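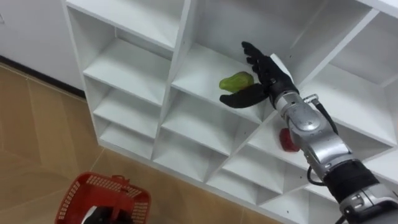
29 September 2026
Storage room notebook, Grikar workshop
Entry by K. Nanayakkara

Work on the white cubby unit continued today. The unit is to hold the small materials for the Brokarora course, and the purpose of this entry is to record the arrangement agreed with Volker Reinholz before labels are ordered.

Condition. Panels and edges were checked by hand. No chips were found on the front edges. One shelf floor in the left column has a slight lift at the rear corner, which can be felt but does not rock a box placed on it. It was pressed down and should be looked at again in January.

Clear depth. Measured from the front edge to the back panel at three points in one compartment: 316 mm each time. The gray Saneo boxes are 30 mm shorter than this and may go in lengthwise. The older Gillies boxes are too long and will stand out past the front edge. V.R. would accept this in the bottom cubbies. I would not, as the trolley passes close on that side. Left open.

Cleaning. All compartments were wiped with a damp cloth and then a dry one. The upper cubbies needed a second pass along the joint between the side wall and the back panel, where dust had packed into the corner. A soft brush removed it. The spray cleaner left streaks on the matte surface and was not used after the first compartment.

Arrangement. Left column: paper goods, with the heaviest stock in the lowest cubby. Middle column: items in daily use. The large upper cubby is reserved for work in progress and is to be cleared at the end of each session. Right column: spare stock, unopened.

Load. The supplier's sheet gives a limit per compartment but does not say whether it applies to the top row. Reams of paper are to stay in the lower rows until this has been answered. Question sent by V.R. this morning – no reply yet.

Wall fixing. Both brackets are tight. One screw had been replaced at some point with a shorter type. A correct one was taken from the drawer and fitted.

Labels. Plain white, black lettering, 6 mm high, placed on the shelf edge and never on the side panel. The last set left glue marks that took most of an hour to remove.

To do: order labels, decide on the Gillies boxes, return the brush to the cleaning cupboard.

K.N.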